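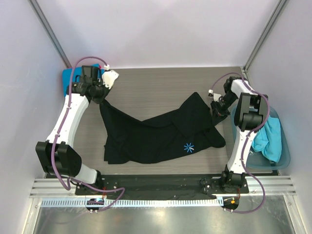

Dark shirts fading after a few washes, hard water or detergent?

Forum: Laundry and Fabric Care

mossbank
We moved to Samonte in May and my dark clothes have gone downhill since. Black T-shirts look dusty, navy looks gray. Same washer as before, a front-loading Prerkudon. Same detergent too, Finisico powder, one full scoop per load. I wash darks on normal and dry them on medium. The old place had soft water. The utility here says ours is hard but the rep couldn't give me a number over the phone. Is it the water, or should I change what I'm using?

tallowgate
Powder in hard water is the first thing I'd look at. If it doesn't dissolve all the way it stays on the fabric and dark colors show it. Take one shirt, soak it in a bucket of warm water with a cup of white vinegar, rinse it, hang it up. If it comes back darker, you had residue. If it looks the same, the dye is gone.

pinhook_16
Skip the vinegar in the washer itself. It's hard on rubber seals over time. In a bucket it's fine.

tallowgate
I said bucket.

pinhook_16
I know, I'm saying it for people who read this later and pour it in the softener drawer.

dryline
I'd look at the dryer before the water. Check your lint screen after a load of darks. That lint is your shirts. I quit machine drying anything black and mine last a lot longer now. Turn them inside out, cold wash, short cycle, hang them in the shade. The water at my place is very hard and I don't have a softener.

mossbank
I did the bucket thing with two shirts. One came out noticeably darker. The other one still looks faded across the shoulders and down the side seams. So maybe it's both.
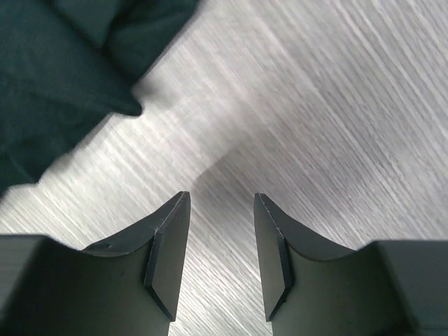

Dark fabric on the gray tabletop

quillback
Shoulders and seams is wear. Those are the spots that rub. No soak is going to fix that one, you'd have to dye it.

tallowgate
Agree with quillback on the second shirt. For the first one, switch to a liquid and use less of it. A full scoop is too much for a front loader unless the load is really dirty.

dryline
Less detergent in hard water is the wrong direction. Hard water ties up part of the detergent, so you need more of it to get the same wash. The chart on most boxes says so.

tallowgate
More of a detergent that dissolves, sure. More powder on a cold cycle just leaves more powder in the cloth. What temp are you running, mossbank?

mossbank
Cold. Whatever cold is on this machine.

pinhook_16
On some Prerkudon models "cold" is straight tap with no heat added. Try the 70 degree setting if yours has one. Powder does better there and it isn't hot enough to hurt dark cotton.

hemlock_974
Has anyone used the Brenalel dark wash? It's 16 bucks a bottle where I shop and I can't tell if it does anything.

quillback
I used it for one bottle. Clothes smelled good. I didn't see a difference from the plain liquid I bought before, so I went back.

dryline
I like it. My black jeans are still black. But I also hang everything, so I can't say for sure which one did it.

hemlock_974
Thanks, I'll probably wait for a sale.

mossbank
OK, plan for now: liquid, 70 degree setting, shirts inside out, no dryer for the darks. I get around 40 loads out of a box of the powder and this one is mostly full, so I'll use it up on towels. I also ordered hardness test strips.

pinhook_16
Post the number when you get it. If it's high, ask your landlord about a softener. It helps the water heater as well, so some of them will go for it.

quillback
And don't pack the drum. Darks need room to rinse. I do half loads.

dryline
Half loads waste a lot of water. Three-quarters full is fine.

mossbank
Strips are supposed to get here this week. I'll update the thread after that.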